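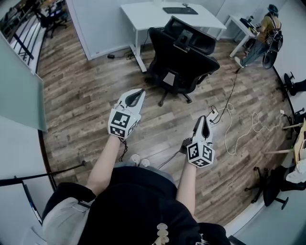
Chapter 2
The Shared Office: Desks, Chairs, and Cables

Most people who work in an office did not choose the room. They were given a desk, a chair, and a place to plug in, and they arranged the rest as they went. This chapter looks at the room after that has happened. It covers the floor first, then the furniture that stands on it, and last the cables that run between one thing and another.

By the end of the chapter you should be able to draw a floor plan of a small office, mark the walking routes on it, and write a short plan for rearranging the room without buying new furniture.

Key terms in this chapter: walking route, clear floor, fixed point, power strip, cable run, task chair, sit zone.

2.1 Starting with the floor

A floor plan usually starts with the walls. In a working office it is more useful to start with the floor that people cross. A desk may stay in one spot for years, but the open floor between desks is used all day, by people walking, by chairs rolling back, and by whatever has been set down for a minute and left.

Wood-grain laminate is a common choice for small offices. It is easy to sweep, and chairs roll well on it. It also gives a cable nothing to hide under. In the office at the start of this chapter, a long black cable crosses the floor on a diagonal to a white power strip, and a white cable lies in a tangle beyond it. Anyone drawing a plan of that room should put both on the drawing. A plan that shows only desks and chairs would suggest that the middle of the room is free to walk through.

Clear floor is floor with nothing on it, at the time you look. Students often mark clear floor from memory and get it wrong. Go into the room and look down.

2.2 Fixed points

A fixed point is anything you cannot move without a tradesperson. Wall outlets, radiators, doors, and windows are fixed points. Desks are not, even when they feel like it.

The wall outlet decides more about a room than any other fixed point. When Forough Ghorbani drew up the first plan for the Dindetti office, she placed the desks by the windows for the daylight and left the outlets for later. Both outlets were on the opposite wall. Each desk by the window ended up with an extension cord running across the room -- and the cords stayed there until the desks were moved back in March.

The power strip needs a place on the plan as well. It can be moved by hand, so it is not a fixed point, but it tends to stay where it was first put down. Good places are under a desk, against a wall, or fastened to the back of a desk leg. The open floor is a poor place, because a strip there brings every cord plugged into it out into the open too.

2.3 The chair and its sit zone

A task chair takes up more room than its seat. A typical one has a five-star base on casters, and the base needs space to turn. The person in the chair also needs room to push back and stand up. All of this together is called the sit zone.

Draw the sit zone behind the desk as a half circle. No cable run should pass through it. Casters catch on cords, and a cord that is rolled over many times can be damaged inside while the outside still looks fine.

An unused chair is a separate problem. Chairs drift. One that has been left in the middle of the floor blocks a walking route as much as a desk would, and it should be pushed in when its user leaves. A tall back with a headrest will not fit under a desk, so leave space for it on the plan.

2.4 Bags, coats, and small equipment

People bring things with them. A backpack needs a hook or a shelf near its owner. Small devices that end up on the floor by a desk leg should go up on the desk or into a tray beneath it, with their cables.

Mitra Soltani, who ran the Grondmont move, had a budget of $2,000 for the whole office and spent $200 of it on hooks, trays, and cable ties. Her notes on the move, dated May 26, 2022, are reprinted at the end of this chapter. Read them before you begin the exercise in Section 2.5.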